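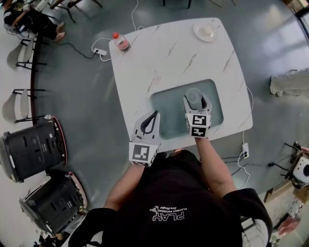

Thursday session at the Nenwood robotics club, which now runs from half past six until they want the room back. I said I would write up the gripper project properly, so this is where we have got to.

The task is clearing a small table. A cup has to be picked up and moved without being tipped over, and the other things on the table are there to get in the way. We are teaching it by demonstration. One of us does the job by hand with a pair of hand-held grippers, the recording is lined up afterwards, and the policy is trained on the result. The black-and-white squares on the cubes are how we get the position of each gripper, so if a hand or sleeve covers them for long that recording is no good.

Marjan Bakhtiari started this with Gorazd Nedeljković last January, when there was only one gripper and the fingers were straight. Straight fingers were fine for blocks and hopeless for anything round. The curved ones came out of a long argument with the printer and several sets that snapped at the base. The fix was a thicker root and printing them lying on their side. I would have got there sooner if I had listened to Gorazd, who had said so at the start. (We have two Gorazds. Gorazd Ivanov does the training code and had nothing to do with the fingers.)

Clear cups are the hardest thing we have tried. A person can see the rim without thinking about it, but our first model went for a spot well behind the cup and closed on nothing. Špela Vasić wanted to put a band of tape round it, and we did that for a couple of weeks. It worked, but then all we had was a model that could find tape. We took it off again and went back to collecting more.

The total is now 3051 recordings. We set out to get 2000 and I thought that was ambitious at the time. They are not all good ones. Selma Delić has been going through them and marking the ones to drop, mostly because the person doing it hesitated halfway or let go too early. New members tend to move far too fast, then far too slowly once you have told them. It takes an evening or so to settle down. My own early ones have nearly all been thrown out.

Some things we have changed this term:

Both hands are recorded every time, even when only one of them does anything. Before, people rested the spare gripper wherever they liked, sometimes on the floor, and the model learned some very odd habits from it.

The objects get moved between goes. We used to leave them where they were and shift only the cup. Ivanov showed us that the model had more or less memorised the table.

Nobody resets the table while the recording is still going. This sounds obvious. I have done it twice.

The next thing is the Predum schools and clubs day, where each team gets 9 minutes on a table they haven't seen before. Ametepe are going again, and they were very good last year with a single arm and much simpler code than ours. I had a long talk with one of their team in the car park and came away thinking we make things too complicated. Fesaddale might send a team as well but I haven't heard for certain.

We haven't decided whether to enter with both arms or one. Two looks better and lets us hold something steady while the other hand works, but it is also twice the setting up, and last year we lost most of our practice slot to a loose connector. Marjan is for two. I am leaning towards one. Špela says to train both and choose in the week before, so that is probably what will happen.

If you are coming next week, please bring cups. Plastic, any size, clear if you have them. Charge your laptop before you come, as the sockets go quickly. Selma has put the list of dropped recordings in the shared folder, so have a look at which of yours are on it and read her notes before you do any more.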